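Wekside Hand-Held Gripper Trial Kit – try before you choose

Hire the pair, take them home, and see which fingers suit your work
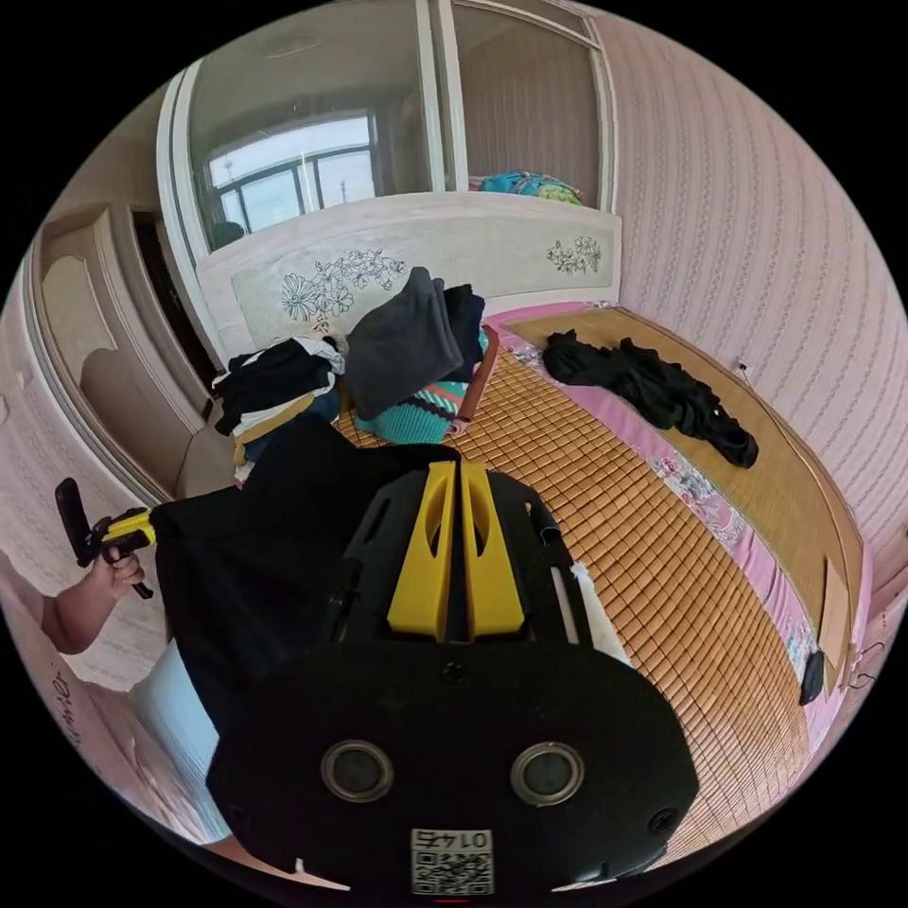 Can I try more than one set of fingers before I settle on a gripper?
You get two complete grippers in every trial kit and a pouch of spare fingers besides, so there is plenty to compare before you spend any real money.

We started hiring out trial kits after a great many customers told us the same story. They had read the figures, watched a clip or two, ordered a gripper for a small arm, and then found that it was lovely with boxes and hopeless with a jumper. A hand-held gripper is a very cheap way of finding that out early. You squeeze the trigger, the fingers close, and within an afternoon you know far more about your own task than any data sheet could have told you (ours included, and we do try hard with those).

Clothes and bedding are what most people want to test first, and we are glad of it, as soft things are where the differences between fingers really show. A folded shirt on a firm surface is one job. The same shirt dropped in a heap on a bed is quite another, and a strap or a sleeve caught underneath makes it harder still. Do try them all!

What comes in the kit

Two hand-held grippers with trigger handles
One set of Clarwood soft fingers, fitted when the kit leaves us
One set of Clarwood ribbed fingers
One set of Verschueren thin-edge fingers
A small hex key and spare screws
A printed log sheet and a carry case with foam inserts

The arm, if you would like one, is hired separately. See the note on the Grundville arm further down.

How the fingers compare

The soft Clarwood fingers are the ones we reach for first. They give a little as they close, so they forgive you when you come in at a slight angle, and they hold a thick knit very nicely indeed. Their weak point is a single thin layer lying flat, where they tend to slide over the top before they catch.

The ribbed fingers grip harder and are better on slippery linings and sports shirts. They can leave marks on delicate cloth, so go gently with anything you are fond of. Wipe the ribs now and then, too – fluff gets into them and you will notice the hold getting weaker before you see why.

The Verschueren thin-edge fingers are the fussy ones of the family. They will get under the hem of a pillowcase and lift a single sheet of paper, and then they will drop a rolled-up towel without the slightest shame. If your task is mostly picking the top item off a folded stack, start with these. If it is a bit of everything, we would leave them until last.

In our own workshop trial we made 484 picks of mixed clothing, shared between the three sets. The ribbed fingers dropped the fewest pieces and the thin-edge set was the best at lifting one layer at a time. The soft set came second at both, and if we could only keep one, that would be it. Your washing is different from ours, of course, and so is your patience, so please treat this as a starting point.

Getting a fair comparison

Zlata Sydorenko looks after the kits here and has packed, unpacked and repaired every one of them. Her advice is to choose 5 everyday items and stay with them for the whole of the trial. Do 40 picks with one set of fingers, write down the drops, then change over and do the same again. Put the items back in much the same sort of muddle each time. It is very tempting to tidy up as you go, and a tidy pile flatters every gripper ever made.

Keep to the same hand if you can. Most people are surprised by how much steadier they are on one side, and it is easy to blame the fingers for what your wrist is doing. When you do move on to both hands at once, for folding or for holding a bag open, begin slowly and give yourself a good stretch of clear space.

Changing the fingers

Loosen the screw at the base of each finger, slide the finger off and push the new one on until it clicks. Tighten until snug and then stop. The threads are fairly small and we replace more stripped screws than anything else in the kit.

Moving on to an arm

All three sets also fit the Grundville bench arm with the adapter plate, which we can add to your order. The mounts are rated for some 3000 open-and-close cycles before they want checking, and we check them between hires anyway. Whatever you learn by hand about angle and approach carries over well. Squeezing force is the thing you will need to set afresh, as an arm has no idea when to ease off unless you tell it.

Hire and returns

Kits go out for a fortnight at a time and can be extended if the next customer is not already waiting. May is our busiest month, so do ask early if you need one then. If you go on to buy, the hire charge comes off the price of the gripper. Please send the log sheet back with the case, even if it is half empty and covered in tea – we read them all, and the comments in the margins have led to more than one change in the fingers.

Page updated 2022-10-05

Contact Wekside | Hire terms | Spare parts | © Wekside. All rights reserved. | Back to top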